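Two-Arm Sorting Cell: Report on the Fingertip Contact Fault
Abelardo Londoño, Kotia Robotics Lab
Supervisor: Arnulfo Rivadeneyra

1. What happened

Our project was to have two arms pick up bagged goods and put them on a tray or in a bin. On run 37 of the June trials the left arm came down too low, pushed its fingertips into the table and kept pushing. The controller did not stop it. I hit the emergency stop after 2 seconds. The wrist mount was bent and one fingertip had to be replaced. No one was hurt, but my partner had been reaching for a bag a moment earlier.

The tabletop already had plenty of small marks, so we could not tell from the wood alone which ones came from this run.

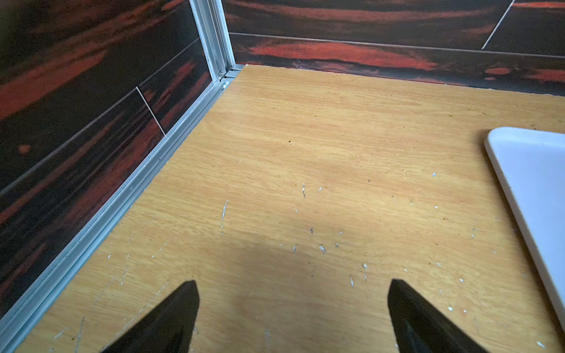
Figure 1. Open gripper at the back corner of the cell, next to the tray.

2. Cause

The table height is stored in the Plillilum configuration file. We had re-leveled the arm bases and measured again, but the new value was saved for the right arm only. The left arm was working with a table that was 6 mm too low.

The second problem was the force limit. It should have been 50 N. I had raised it while testing handovers, where one gripper holds a bag and the other moves in on its top end, and I never put it back.

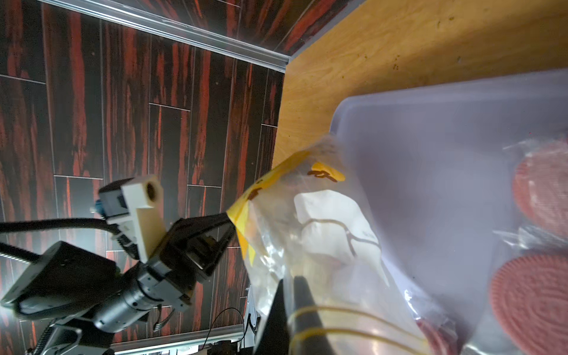

3. Changes

Both arms now read the height from one shared entry. The program refuses to start if the force limit differs from the approved value. We also added a touch test: each arm lowers slowly onto bare wood before the first pick, and the result is compared with the file. Items for the run are kept toward the middle of the table, well clear of the bases.
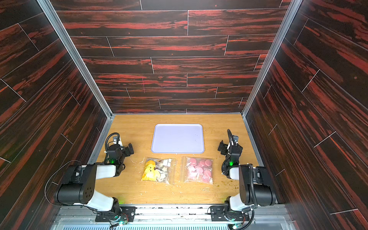

Hands stay outside the walls unless both arms are paused. We had that rule before the fault – it was on the sheet by the door – but we did not follow it when we were in a hurry.

4. Retest

We repeated the bag picks at half speed, then at full speed. The log has 2637 force readings and none went over the limit. Zip bags are still the hardest items, as the plastic is clear and the height estimate jumps when there is glare.

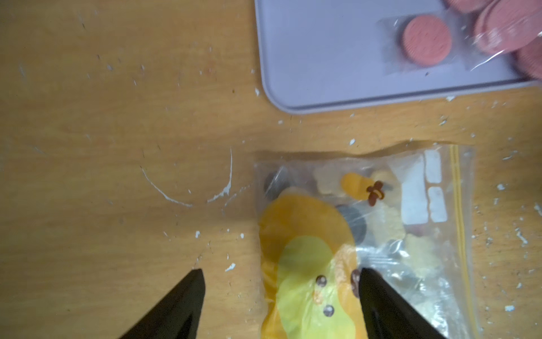 For that reason the last part of each descent is still done slowly. It makes a pick longer, and Mr. Rivadeneyra has asked us to keep it that way until the depth filter is finished. The bent wrist mount is in the drawer under the bench, labeled with the run number.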